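We use cookies to remember your basket and to count visits. Accept all | Manage settings

Looking after a wooden table: your questions

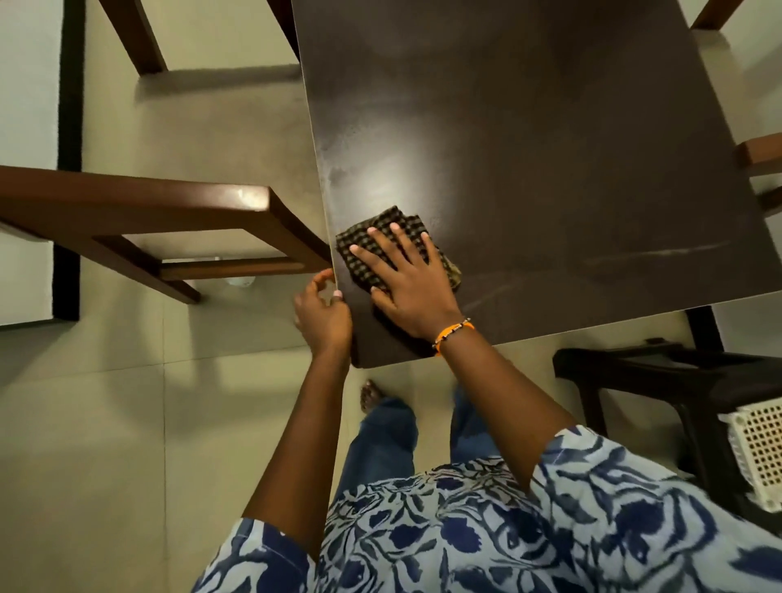

By Nadja Trummer, Saarela Furniture Care
Last checked: October

These are the questions we get most often at the workshop and by email. They cover dining tables, kitchen tables and desks with a wooden top. For chairs and upholstery, see the separate pages.

How often should I clean the table?
Wipe it after meals and dust it once a week. A dry or barely damp cloth is enough for everyday dirt. Go with the grain and turn the cloth over when one side gets dirty.

Why does my dark table look dusty an hour after I've dusted it?
Dark finishes show everything. Usually the cloth is too dry and is moving dust about, or there is old polish on the surface that dust sticks to. Try a cloth rinsed in warm water and wrung out hard, then dry straight away with a second one.

What sort of cloth is best?
Soft cotton or microfibre, washed without fabric softener. An old tea towel is fine. Check for grit, crumbs and stiff seams first.

Can I use washing-up liquid?
Yes, a few drops in a bowl of warm water. Wipe again with plain water afterwards. Don't use cream cleaners, bleach or anything sold for ovens.

How do I know if my table is oiled or lacquered?
Put a drop of water on the underside and leave it for ten minutes. If the wood darkens, it is probably oiled or waxed. If the drop sits there, it is lacquered. If you bought the table from us, the finish is on the receipt.

Can fine scratches be taken out?
On an oiled table, mostly yes. Rub lightly along the grain with a fine pad, wipe clean and oil again. On lacquer, very light marks can be made less obvious with a little wax of the right colour, but deeper ones need a new finish. Heikki Vuorinen in the workshop will look at a photo and tell you which it is.

What about white rings from cups?
Leave them a day or two, as some fade by themselves. If not, cover the ring with a dry cotton cloth and pass a warm iron over it for a few seconds, with no steam. Stop and look often. Black rings go deeper and usually need sanding.

How much oil do I need?
One 200 ml tin does a table for six, two coats. Leave 12 hours between coats – longer in a cold room. Lay used oily rags flat outdoors to dry before you throw them away, as they can catch fire if left in a heap.

Do you refinish tables bought elsewhere?
Yes, if the top is solid wood or a thick veneer. Thin veneers we have to see first. Bring a loose leaf or a drawer front if you can't bring the table.

When is the workshop open?
Every weekday, and until 7 pm on Thursday. Ask for Orvokki Kokkonen about collection and delivery.

Related questions
Oil or wax for a kitchen worktop?
Sticky drawers in damp weather
Felt pads: which size for which chair
Storing table leaves flat

Contact us | Delivery | © Saarela Furniture Care | Back to top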